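Home | Guides | Kitchen & Hall | Storage | Contact

Reading time: 4 minutes

Section 3. Laying out the peg bar and tray

The Suvero set is sold as "ready in moments". Allow longer than that. The leaflet in the packet skips the part that goes wrong most often, the layout, and I have put it back in. Wubit Woldegiorgis tested these steps on a board of her own and I have kept her corrections.

You will need the peg bar, the oval tray, a pencil, a soft cloth and a flat board. The fixing strips that come with the set are dealt with in Section 4. Leave them in their bag for now.

1. Wipe the board and let it dry. The leaflet asks for the Suvero cleaning spray. I tried it against plain water on two boards and could not tell them apart after a week.

2. Put the peg bar near the far edge with its pegs pointing towards you. Don't push it right up to the edge. The leaflet says to centre it "by eye", and my eye is not that good. Measure from both ends.

Note: a bar slightly off centre does no harm if you prefer it that way. Decide now, before anything is stuck down.

3. Set the oval tray in front of the bar with its long side running the same way. The raised rim goes upwards. Leave enough space between the two for whatever you mean to hang. Keys need little, a dog lead needs a lot. 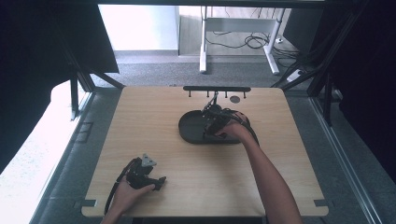
4. Check the layout against the picture. The four pegs face the tray, and the tray lies roughly in the middle of the board. The small round disc just below the bar can stay there until you reach Section 5.

5. Draw a faint pencil line along the back of the bar and a short mark at each end of the tray. Lift both off and see whether you can put them back from the marks alone. If you can't, the marks are too faint.

Caution: do not hang anything on the pegs at this stage. The packet claims the bar holds "everyday loads" and gives no weight. Until Suvero prints one, I would keep it to keys and perhaps a light scarf.

Note on the tray: the leaflet calls it a "catch-all". The rim is low, so coins stay put and anything round or tall is liable to leave when the board is knocked. Judit Magyar uses hers for post and has had no trouble. I remain doubtful about marbles.

6. Leave the layout overnight if you have the patience. Walk past it, reach for it in the dark, and move the tray if you keep missing. Rub out the old marks before drawing new ones.

If the bar rocks, turn it end for end and try again. If it still rocks, the board is probably bowed, and the strips will not cure that whatever the packet says. Change the board.

Continue to Section 4, Fixing strips.

Related guides
Suvero set: fixing strips and how long to press them
Hervieu shoe rack, second attempt
Does the Ploder drawer divider fit any drawer?
Removing old pencil marks from bare wood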